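Stand: April 2022. Ersetzt alle früheren Datenblätter zur Baureihe.

# Trorkard Sani - Molton-Tischunterlage für runde Tische

Die Sani ist eine beidseitig aufgeraute Tischunterlage aus Baumwollmolton mit rückseitiger Polyurethan-Beschichtung. Sie wird unter der Tischdecke aufgezogen, dämpft Geschirrgeräusche und hält Flüssigkeiten von der Tischplatte fern. Vorgesehen ist sie für Gastronomie, Tagungsräume und Privathaushalte. Hersteller ist Trorkard, Werk Priltorstead.

## Ausführungen

| Artikel | Für Tischdurchmesser | Befestigung |
|---|---|---|
| Sani 802 | 90 bis 110 cm | Gummizug |
| Sani 802 L | 120 bis 140 cm | Gummizug |
| Sani 802 XL | 150 bis 180 cm | Gummizug, Kordelstopper |

Der Gummizug liegt in einem umlaufenden Tunnelsaum. Bei Plattenstärken über 40 mm ist die nächstgrößere Ausführung zu wählen. Für ovale Tische ist die Baureihe nicht geeignet.

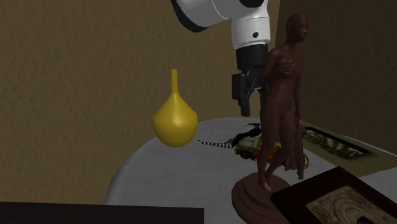 Die Beschichtung ist atmungsaktiv und phthalatfrei. Geölte und gewachste Platten müssen vor dem ersten Aufziehen vollständig ausgehärtet sein, bei Hartwachsöl mindestens 14 Tage. Auf frisch lackierten Flächen kann die Beschichtung anhaften - Schäden dieser Art sind von der Gewährleistung ausgenommen.

## Technische Daten

- Obermaterial: 100 % Baumwolle, geraut
- Beschichtung: Polyurethan, einseitig
- Materialstärke: 1,6 mm
- Wassersäule: 3.000 mm
- Temperaturbeständigkeit: kurzzeitig bis 73 °C
- Farbe: Rohweiß
- Einlaufwert: maximal 5 % nach der ersten Wäsche

Heiße Töpfe und Pfannen nur mit Untersetzer abstellen. Die Unterlage ist kein Hitzeschutz im Sinne einer Topfmatte.

## Montage

1. Tischplatte reinigen und trocknen.
2. Unterlage mit der beschichteten Seite nach unten mittig auflegen.
3. Saum gleichmäßig unter die Plattenkante ziehen, gegenüberliegende Seiten im Wechsel.
4. Nur bei XL: Kordel anziehen und Stopper unter der Platte fixieren.

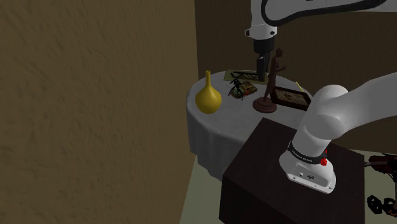

Für die Decke darüber wird ein Überhang von 20 bis 30 cm empfohlen. Bodenlange Decken sind möglich, sollten aber ein Flächengewicht von 400 g/m² nicht überschreiten. Dünne Leinendecken haften auf dem gerauten Molton ohne Klammern. Bei Mischgewebe mit hohem Polyesteranteil empfiehlt sich der Deckenbeschwerer Zimby (separat erhältlich).

## Pflege

Waschbar bis 60 °C im Schonprogramm, keine Bleiche, kein Weichspüler. Schleudern bis 800 U/min. Nicht bügeln, nicht chemisch reinigen. Trocknergeeignet auf niedriger Stufe, beschichtete Seite nach innen gewendet.

## Lieferung und Ersatzteile

Lieferumfang: eine Unterlage, Pflegeetikett eingenäht. Kordelstopper und Gummizüge sind einzeln lieferbar, Bestellnummer 1498. Sonderdurchmesser auf Anfrage, Lieferzeit vier Wochen.

Technische Rückfragen: Valdis Butkienė, Anwendungstechnik, Trorkard Priltorstead.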